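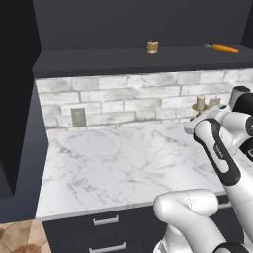 White marble counter, dark gray cabinets.

Skimia Compact Plate Tamper: six weeks on a gravel pad

I've read too many listings that call a plate compactor "contractor grade" and then bury the warranty terms. So I went into the Skimia expecting to send it back. I kept it, but I wouldn't pay full price.

My job was a parking pad beside the shop, crushed stone over clay, laid in lifts and packed one at a time. Skimia says the machine handles a 6 inch lift. Maybe in dry sand. On my stone it left the bottom of the lift soft enough to push a rod into, and I dropped to shallower lifts after the first weekend. Plan on more passes than the brochure suggests.

The engine started cold in April on the second pull, every time, and I have no complaint there. The throttle lever is another matter. It creeps back under vibration, so you end up holding it with your thumb.

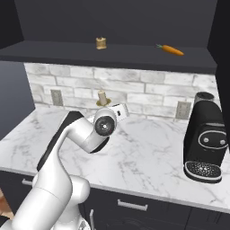

I swapped the stock spring for a stiffer one from the hardware store and the creeping mostly stopped. That's a cheap fix the factory could have made.

Weight is listed at 100 pounds without fuel. Mine felt heavier than that going up the ramp into the truck, though I never got it on a scale. The folding handle rattles. The transport wheels are fine on pavement and useless in mud.

I rented the Skurkow from Georgiou Equipment last year for a similar job. It was louder and uglier, and it packed better. Rental was cheap, too. If you have one pad to do, rent. Buying only starts to make sense if you've got several jobs lined up, and even then I'd look hard at used machines first. 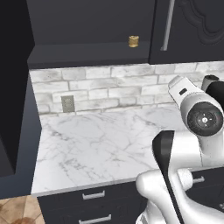
Marble counter with fine gray veining.

Parts are my biggest worry. A replacement belt took 17 days to arrive, and the dealer couldn't tell me whether the clutch is stocked in this country. A machine that sits waiting on a belt isn't saving anyone money.

Would I buy it again? On sale, maybe. Check the plate bolts before the first start, because two of mine were barely finger tight.

Rating: 3 out of 5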